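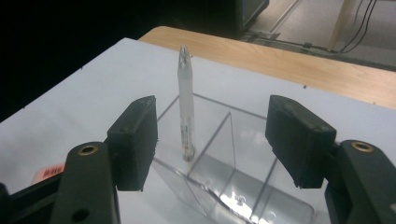
Fosville Library Extends Thursday Hours for Adult Learners

The Fosville Public Library will remain open until 9 p.m. on Thursdays beginning in August, following a request from adults enrolled in its evening reading and writing courses. The second-floor study room will be reserved for enrolled learners during the added hours.
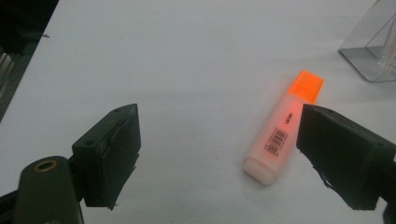
Reading time: 2 minutes

The library recorded 1,465 visits to its evening courses over the past year. Many learners reported that the present closing time left them no opportunity to review class notes before returning home.

"Our learners come to us after a full day of work," said Gleice Evangelista, director of adult services. "They asked for a quiet table and more time, and the board agreed to provide both."

Course packets will be available at the front desk. Davina Cairns will continue to lead the beginner group, and a second group will open at the Stulwood branch once 50 residents have registered. Parking in the Nwosu Street lot will be free to cardholders during the extended hours. 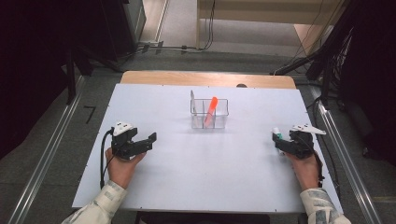 Do learners need to register again for the fall term?

Current learners keep their places through the end of the term. New learners may register at either branch with a library card.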